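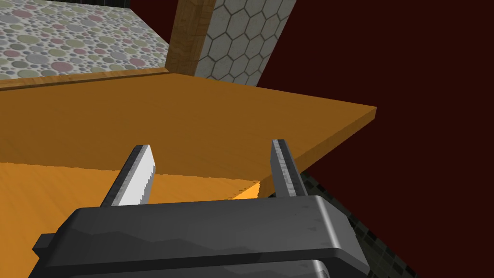 3.2 Survey sites and coral cover

The Drumlow bank lies on the sheltered side of the outer reef and is cut by a narrow channel that drains toward Kemomden. We laid 17 transects along the bank in September, each at a fixed depth and marked at both ends with steel pins left from the earlier work by Dizon. Two transects on the channel edge had lost their pins and were laid again from the written bearings.

Divers recorded every coral colony that touched the line and gave each one a growth form: branching, plate, massive or crusting. Colonies that could not be placed were photographed and checked later by Elvia Ochoa. In all, 277 colonies were recorded. Of these, 110 were branching forms, most of them on the upper slope where the current is strongest.

Cover was lowest at the southern end, where loose rubble from old storm damage still moves underfoot. Young colonies were present there but small, and many sat on pieces that could roll — we did not count these as settled. The northern transects had firmer ground and more plate corals, often with algae along the shaded side. Figure 4 plots cover against depth for each transect. The two relaid lines are shown as open circles and were left out of the trend test in Section 3.3.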